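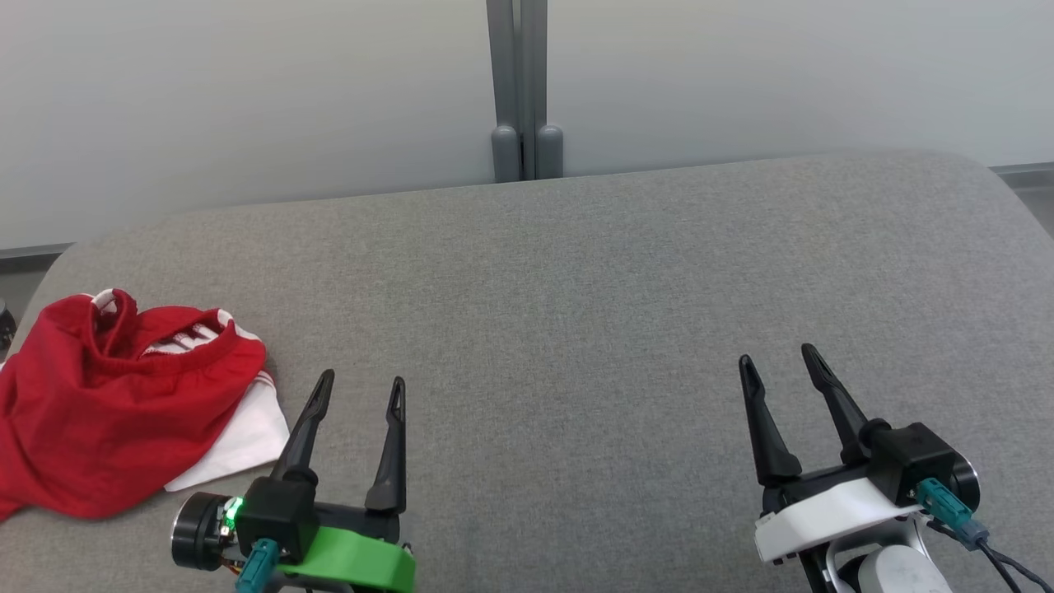
Živković
Mantenimiento del catálogo textil, Illwood

Povitz – ficha de datos del catálogo de prendas sin doblar
Versión 2

Resumen

Povitz reúne 307 registros de ropa pequeña depositada sobre una superficie tapizada gris, en el estado previo al doblado. Cada registro describe una sola colocación: tipo de prenda, color dominante, color secundario, abertura visible y grado de arrugado. Las prendas distintas son 30 y casi todas aparecen en varias colocaciones. La ropa no se plancha ni se alisa antes de anotarla.

Contenido del paquete

registros.csv – una fila por colocación
prendas.csv – una fila por prenda, con composición y talla cuando la etiqueta es legible
vocabulario.txt – valores admitidos en cada campo
CAMBIOS.txt – diferencias respecto a la versión anterior

Los archivos están en UTF-8, con punto y coma como separador. Los campos vacíos significan "no anotado"; el valor "ninguno" se reserva para los casos en que se buscó el rasgo y no existe.

Campos de registros.csv

id_registro: entero, sin huecos.
id_prenda: clave hacia prendas.csv.
tipo: camiseta, pantalón corto, ropa interior, calcetín, paño, indeterminado.
color_1, color_2: color dominante y secundario. Los ribetes, forros y franjas van en color_2 aunque ocupen poca superficie.
abertura: cuello, cintura, manga, pernera, no_visible, dudosa.
arrugado: 0 (extendida), 1 (pliegues sueltos), 2 (montón con alguna abertura reconocible), 3 (montón sin referencia).
contacto: indica si otra tela toca la prenda o queda debajo.
nota: texto libre.

Criterios de anotación

El tipo se asigna por lo que se ve en la colocación, sin consultar prendas.csv. Por eso una misma id_prenda puede figurar como "camiseta" en un registro y como "pantalón corto" en otro. No es un error de carga y no debe unificarse de forma automática; para agrupar por prenda hay que usar la clave.

Las prendas rojas con blanco concentran buena parte de las discrepancias. Con la tela amontonada, un borde blanco puede leerse como cuello o como dobladillo, y una zona blanca asomada bajo el rojo puede ser otra parte de la misma pieza o un paño aparte. En ambos casos se anota abertura = dudosa y se rellena contacto solo si el límite entre las dos telas es claro.

Cuando hay un elástico fruncido a la vista, el valor es "cintura". El fruncido debe apreciarse como pliegues cortos y juntos a lo largo del borde; una arruga aislada no basta.

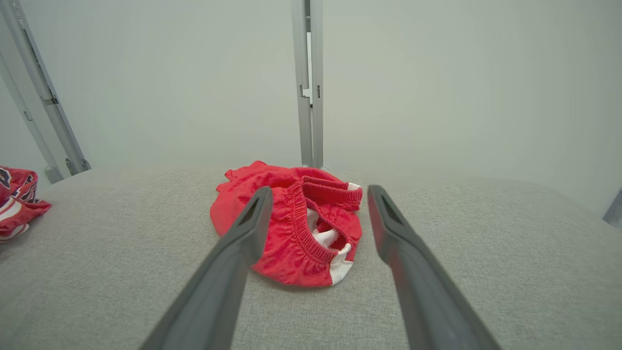
Prenda roja amontonada: cintura elástica fruncida a la derecha y blanco en el interior de la abertura.

Superficie

El tapizado es gris en todos los registros y no se anota como color. Sus arrugas, si las hay, tampoco cuentan para el campo arrugado. Las prendas grises se excluyeron en la primera versión y siguen fuera.

Limitaciones conocidas

Solo hay ropa de talla pequeña. Sábanas, toallas y prendas con cremallera no están representadas.
La escala de arrugado es ordinal y la frontera entre 2 y 3 depende del anotador.
"Rojo" y "granate" se fusionaron en agosto; los registros antiguos conservan el matiz en nota.
La composición procede de la etiqueta. Si falta, el campo queda vacío y no se deduce por el aspecto.

Compatibilidad

El vocabulario de tipo coincide con el de Bellard salvo en "paño", que allí se divide en dos clases. La tabla de equivalencias está al final de vocabulario.txt. Pendiente: revisar los registros con contacto vacío y color_2 blanco.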